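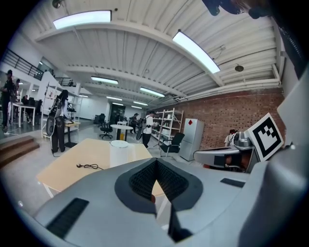
The Corar hall in a working session, from the level of a hand-held gripper. The block pattern at right is one of the markers used for tracking.

Teaching by the Handful
At Corar, the training data for a kitchen robot starts with people carrying the robot's hands

The Corar data set contained 2,961 usable demonstrations when the group froze it on 6 March 2020. All of them were recorded without a robot arm. A person holds a gripper in each hand, performs a household task, and the recorded motion is later converted into commands for a two-armed machine.

The method is older than Corar. What Barış Taşdemir and his colleagues set out to measure was how much the recording place matters. An earlier set, called Pranwood, was collected at a single bench with a plain backdrop and fixed lamps. Policies trained on it did well at that bench and poorly elsewhere. The new set was collected in an open hall with a brick wall, a mezzanine and other people at work.

Position comes from the markers. Each gripper carries printed black-and-white patterns whose geometry is known in advance. When a pattern is in view and large enough to decode, software recovers its position and orientation relative to the camera. When it is hidden by an object or a sleeve, the system interpolates for up to 5 video samples. A longer gap splits the recording, and fragments with no complete grasp are discarded.

The kettle task shows where this goes wrong. The operator must take the handle, lift, move and set down, with the cord on the same surface. A kettle is smooth and mostly one color, so its pose is hard to estimate from images alone, and the cord never lies the same way twice.

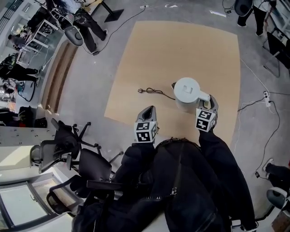
Operators are told to leave the cord wherever it falls. In the Pranwood set it was coiled and taped, and the resulting policy treated any free cable near the handle as an obstacle, stopping short of the grasp. With loose cords in the training data, the stops became rare.

Taşdemir's group trained two policies with the same network, named Mizuno, and the same number of demonstrations. They ran each one 42 times in a room neither had seen. The Pranwood policy completed 11 runs. The Corar policy completed 35.

"I would not call it a solved task," Taşdemir says. "Five of the seven failures were the same failure. The left gripper arrives before the right one has closed, and it pushes the kettle."

He attributes this to timing. The two grippers are logged on separate clocks, aligned once at the start of each session, and drift accumulates. A shared trigger line, built by the supplier Tuvetport, is due for testing in June. Existing recordings will be realigned in software where both markers are visible together, and the remainder will be kept for single-arm training only.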